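Housekeeping robots – has anyone's workplace got one yet?
Forum: Hotels and Guest Houses > Back of House

gwionj
Posted Fri 10 April
I've been head housekeeper at a mid-sized hotel for a good while now, and we've had a Grindar arm working alongside the team on the Trelandale floor since December. I've had three messages asking how it's going so I thought I'd put it all in one place. Short version: I love it, and I'm the person who argued against it at the first meeting!

What it does for us is the small tidying after the beds are made. Bedside tops, things left lying about, the bits that make you bend and stretch when you've already done eight rooms. It doesn't make beds and it doesn't touch bathrooms. The bedside is a good place to start because there's a phone on it, with a curly cord, and curly cords are the enemy of everyone who has ever held a duster.

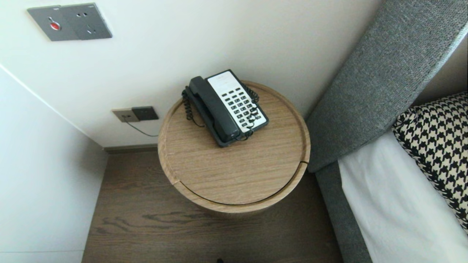

We spent the whole first fortnight on phones. You have to decide what "tidy" means before a machine can do it, and five of us had five different answers. Does the cord hang over the side or sit on top? Which way does the keypad face? Peninah had been doing it her own way for years and her way won, so now that's the standard on every floor, robot or no robot. I think that conversation alone was worth the bother.

The other change is the job itself. Two of the team now do half a shift each looking after the arm. They learned it on site, on full pay, and they're very good at it.

silviu_c
Glad it's working for you. We had a Plultico unit on trial and sent it back. Slow, and my staff ended up standing there watching it when they could have finished the room and moved on. How many rooms is yours doing?

gwionj
It's slow, no argument. It gets through 12 rooms on a good day and a person would do the same tops far quicker. But it's going along behind us, so no one is waiting on it. If yours had someone tied to it all shift I can see why you gave up.

Ffion Bevan
What about lost property? That's my worry. A guest leaves something by the bed and a person knows straight away whether it's rubbish or precious.

gwionj
Good question, and we got it wrong to begin with. The rule now is that it never bins anything. Anything that isn't ours goes to one side and a human decides. We've got 213 entries in the lost property book since we started and I'm happy to say they were all written in by hand, by someone who'd looked at the thing.

Soft stuff is harder than hard stuff, by the way. Cushions and sheets move when you touch them, and the fingers are narrow, so you have to be fussy about where they go in. I find this part fascinating – I've stayed late just to watch it have another go.
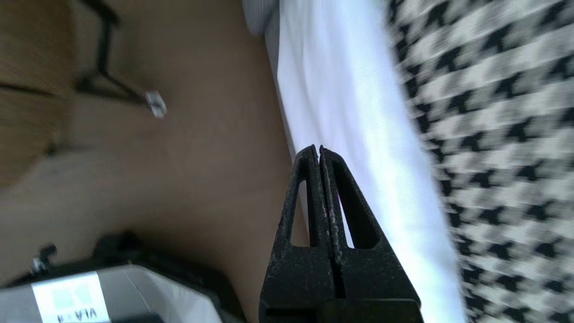
Wyn Griffiths reckons you're all being a bit starry-eyed. At his place the arm came in, and when two people left that summer they weren't replaced. No one was sacked, he says, it just sort of happened, and the ones who stayed got more rooms each.

gwionj
That's fair, Wyn, and I'm not going to pretend it can't go that way. We got it in writing before it arrived that the headcount stays put for the first year. Would tell anyone to do the same. After the year, I don't know.

silviu_c
A year isn't long.

gwionj
No, it isn't.

peninah_n
Peninah from the phones here, hello! I do the half shifts with it. My wrists are better than they've been in ages and I like the work. What I don't like is that the extra money is only some 900 a year, and I've told Gwion so. It's a skilled job. Also I miss chatting while we do the rooms, you get a bit cut off when you're minding a machine.

gwionj
She has told me. More than once. It's going back to Caron's office with my name on it as well as hers.

One more from the bedside work, for Ffion:

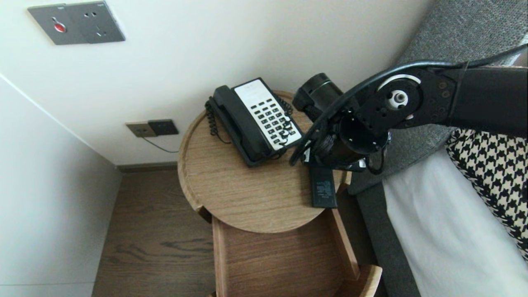
The arm over a bedside table, phone on the left.

Ffion Bevan
Thank you! Smaller table than I'd pictured it working on. Ours are square with a lamp in the middle, so I suppose we'd have to teach it all over again?

gwionj
You'd have to show it your own layout, yes. Allow longer than they tell you. And let the people who clean the rooms do the deciding – ours came up with better rules than I did.

silviu_c
Might ask for another trial then. With it going behind the team this time. Peninah, would you mind if I messaged you about how you split the shifts?

peninah_n
Please do, I'm off till Monday so plenty of time to type.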